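Equipment Review: Altine Two-Shelf Receiving Cart

Prepared for the Skellotstead District Library System, Support Services Office

Summary of Findings

The Support Services Office placed the Altine two-shelf cart in use at the Murton branch and at the central receiving room for one full budget quarter. The cart is recommended for branches that take deliveries at a ground-floor door and move them on a single level. It is not recommended for the Gebreyes Street branch, where the staff route crosses a ramp, or for any location that expects to move full book trucks and parcels through the same narrow aisle. The overall rating is four out of five.

Background

For several years the branches have moved incoming parcels on whatever was on hand. In most buildings this has meant a retired book truck with slanted shelves, which is a poor surface for a box. Parcels slide toward the center, labels are hidden, and staff members stack higher than they should. Two of the branches had bought folding hand trucks from their own supply money. These work well for one tall stack and badly for a mixed delivery.

In February the Office was asked to find one cart that could be bought for all locations, so that spare wheels and handles could be kept in one place. Three carts were considered on paper. One was dropped on price and one because the maker could not promise replacement wheels. The Altine was bought in a quantity of two, and this review concerns those two carts only.

What Is in the Carton

The cart arrives flat. The carton contains two shelves, four uprights, one push handle, four wheels (two of them with foot brakes), a bag of bolts, and a small hex wrench. The printed instructions cover one sheet, both sides. They are clear except at the fourth step, where the drawing shows the handle brackets facing inward. They must face outward or the handle will not reach the bolt holes. Hakim Nasution assembled the central receiving room's cart and lost some time to this. He then wrote a correction on the sheet, and the Murton cart went together in 45 minutes with one person working.

The hex wrench supplied is short and hard on the hand. Staff should use a full-size wrench from the building tool kit if there is one. The bolts should be tightened again after the first week of use. Both carts developed a slight rattle at the upper shelf before this was done, and neither has rattled since.

Build and Finish

The shelves are steel with a gray powder coating and a raised lip on all four sides. The lip is low enough to slide a box over and high enough to stop one from rolling off when the cart turns. The coating has held up well. The central cart has two scratches on the lower shelf from a metal-strapped crate, and no rust has appeared in them.

The uprights are the weakest part of the design. They are thinner than those on our older book trucks, and with a heavy load on the upper shelf the cart sways a little when it stops. Hawi Chala, who supervises the Murton branch, reported this in the first week and asked her staff to load the lower shelf first. The maker's sheet gives the same advice in small print. It should be in large print, and we have put a label on the handle of each cart saying so.

Wheels and Steering

All four wheels swivel. On a smooth floor the cart turns in its own length, a real benefit in the Murton workroom, where the sorting table leaves a tight corner by the door. On carpet the cart moves well enough when lightly loaded. With a full load on carpet it takes a firm push to start and tends to drift to the left. Locking two wheels in a straight position would cure this, and the maker does not offer such a lock on this model.

The foot brakes work. They hold the loaded cart on a level floor without any movement. On the ramp at Gebreyes Street, where the Murton cart was borrowed for one Wednesday morning, the brakes held but the cart was difficult to control going down, and two people were needed. Getachew Abera, the head of that branch, asked that the cart not be assigned to his building. The Office agrees.

Noise

Libraries are a special case in this matter. The wheels are a soft gray rubber and are quiet on vinyl tile and on carpet. They are louder on the terrazzo floor of the central lobby, though much less so than the old book trucks. The shelves themselves can ring when empty. A piece of nonslip shelf liner on the upper shelf stops the ringing and keeps small parcels in place. This adds very little to the cost and is advised for every cart.

Use in Daily Receiving

The central receiving room logged 1392 parcels during the quarter, and the Murton branch logged 1138. Most were book cartons from suppliers, followed by interlibrary loan bags, office supplies, and equipment. The cart was used for nearly all of them. The exceptions were flat-pack furniture and a few long tubes, which do not fit between the uprights.

The upper shelf stands at a good height for opening cartons and checking the contents against the packing slip before anything is carried further. Staff at both locations began doing this without being asked. Open cartons can stay on the cart until the count is finished, and the older habit of setting them on the floor has largely ended.
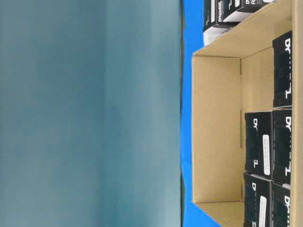
Mebrat Birhane, who keeps the receiving log at the central building, reported that mismatches between slip and contents are now found at the door in most cases. Previously many were found days later at the branch, after the carton had been broken down and the slip thrown away. The Office cannot say how much of this change is owed to the cart and how much to the new log sheet that was brought in at the same time. Both are worth keeping.

One complaint came up at both locations. The cart has no place to hang a clipboard or a box cutter. At Murton a plastic letter tray has been fixed to the handle with cable ties. It serves the purpose, and it looks poor. A hook or shallow tray on the handle would be a welcome addition from the maker.

Storage

The cart does not fold. It needs a parking space slightly larger than that of a standard book truck, and the push handle extends past the end of the shelf. Branch heads should measure before ordering. At Murton the cart stands under the coat rail, with the handle toward the wall, and staff have been reminded that it must not be left in front of the fire door at any time.

Cleaning and Upkeep

A damp cloth and mild soap are enough for the shelves. Hair, string, and packing tape collect around the wheel axles and should be cleared once a month. The axle bolts can be reached without turning the cart over if it is rolled to the edge of a step, but we advise laying it on its side on a piece of scrap cardboard. One wheel on the central cart began to squeak in the second month. A drop of light oil settled it.

Replacement wheels were ordered as a test of the supplier. They arrived in eight days, correctly packed, with bolts included. The order was placed by telephone by Saulius Zariņš of the purchasing desk, who found the parts line helpful and the online parts list out of date. Branches should call and should have the model number from the underside of the lower shelf ready.

Cost

The quotation for a full set of carts for the remaining suitable branches, with one spare set of wheels and delivery to the central building, is $2865. This is within the amount set aside for workroom equipment. Assembly will be done by Support Services, and no charge will be made to the branches.

Points in Favor

Sturdy shelves with a useful lip. Quiet wheels. Good working height. Parts available on short notice. Fair price.

Points Against

Thin uprights. No wheel lock for straight travel. No hook or tray. An error in the assembly drawing. Not safe for one person on a ramp when loaded.

Recommendation

The Office recommends purchase for all single-level branches. The Gebreyes Street branch should keep its present hand truck until a cart with a hand brake has been tried there. Branches receiving a new cart should load the lower shelf first, retighten all bolts after one week, and report any swaying or loose wheels to Support Services on the usual repair form. The two carts already in service will remain where they are.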